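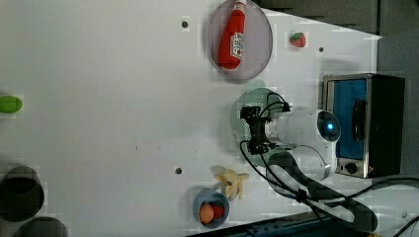

Attachment 1. Ketchup bottle on the plate, strawberry to the right.

Ticket 28
Product: Kilcombe play kitchen set, with Jallano basket
Category: Parts and fit
Status: Open
Priority: Low

Problem as reported
The ketchup bottle rolls when it is laid on the round plate. The basket slides on the tabletop when it is loaded from one end. Top is a white Nadar table, 2000 x 900 mm, with small holes in it.

Checked so far
Table leveled side to side and front to back. Bottle still rolls if the plate gets bumped. Turned it so the label faces up and that was better. Wiped the bottom of the basket, no change. Looked it over for cracks along the holes and found none.

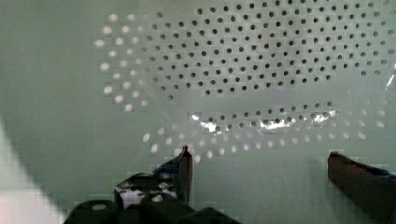 Attachment 2. Perforated surface, close up.

Reply from support
Thanks for checking the level first. Please try the basket with the fruit in the middle, then again with the banana at one end, and tell us if it moves both times. Also check that it isn't sitting over one of the holes in the table. The care sheet linked below covers the plate and the basket.

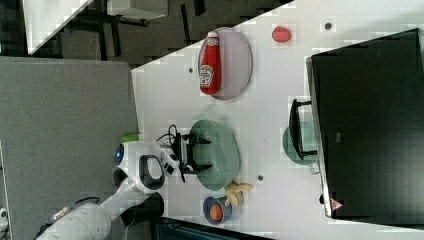

2 min read

Care sheet, short version: wash the plastic pieces by hand in warm water with a little dish soap. Dry the basket upside down. Don't put any of the pieces in or on a hot toaster oven.

Update, Saturday
Tried the basket both ways. Centered, it stays put. With the banana at one end it still creeps toward that end. It was clear of the holes each time.
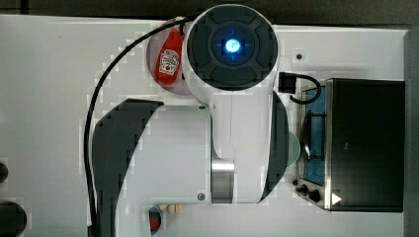 I also tried a Poller grip pad under the basket, cut to fit, and that stopped the sliding. The pad is too thick to go under the plate, so the bottle is the same as before. Is there a thinner one? Please leave the ticket open until I hear back on that.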